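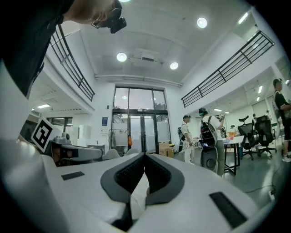 Recessed ceiling lights and tabletop photos – change the bulbs or leave them off?

Forum: Rooms and Lighting

millrace_unit5
We took over a double-height room in the Tirkent building in February and use it for workbench projects and for photographing small things on a table. White ceiling, round recessed lights, one white beam with a pipe running along it at the back. The lights came with the room. They are fine for working under but bad for photos. Anything glossy and white picks up a bright round spot, and if you lean over with the camera you get your own shadow as well.

Two questions. Would you swap the bulbs or just leave the ceiling off and use lamps? And does anyone know what the white box between the lights is? It has a dark slot on the underside. The landlord is Gronel Property and they haven't answered.

plainbench
Leave them off. Two lamps on stands, one each side, with white fabric or baking parchment in front. The ceiling lights are too far away and too small to give you soft light, whatever bulb you put in.

okra_and_rust
I'd swap the bulbs first. It's the cheap option and you need decent light in there for everything else you do. Look at the color temperature printed on the old ones. If they don't match each other your whites will never come out the same twice. I went to 4000K all over and most of my trouble was color, so that was the end of it.

plainbench
Color isn't what was asked about. A round spot on a shiny surface is a reflection of the fixture. A new bulb gives you the same spot in a different white.

okra_and_rust
Frosted covers make the spot weaker. I have Traltov ones that clip into the ring. It's still there, but you can live with it.

tinker_dell
On the box: could be a housing for a projector, could be a vent. I can't tell from that angle. Hold a strip of tissue near the slot with the air running. If it moves it's a vent, and I'd keep your table away from under it, especially if you hang any paper or cloth for a background.

millrace_unit5
Thanks. There's no switch labeled for it, so I'll try the tissue on Saturday. Is the pipe anything to worry about? I was thinking of hanging a background roll from it.

tinker_dell
Don't hang anything from a pipe unless you know what's in it. If it belongs to the sprinklers your landlord will have a lot to say. Put the roll on two light stands with a pole across.

plainbench
Agree on the pipe.

quietcorner
I share a room like this in the Rashidi block and we do both. Ceiling on while setting up, ceiling off for the shot, one big diffused lamp low on the side. The camera goes on a tripod with a 2 second timer, so you aren't leaning over the table. That fixed the shadow for us. A white sheet of card on the far side fills in the dark half.

okra_and_rust
Fine for a few shots. If you're doing 30 in an afternoon you'll get tired of walking to the switch.

quietcorner
We put the lamp and the card on first and leave them. The switch is by the door, about 5 steps. It hasn't bothered anyone yet.

millrace_unit5
I'll start with the lamp and the tripod since I own both already. If the whites still look off I'll read the bulbs and post what's printed on them. Will report back on the box too.

tinker_dell
Check whether the lights are on one switch or two while you're up there. With two you could kill the ones over the table and keep the rest on.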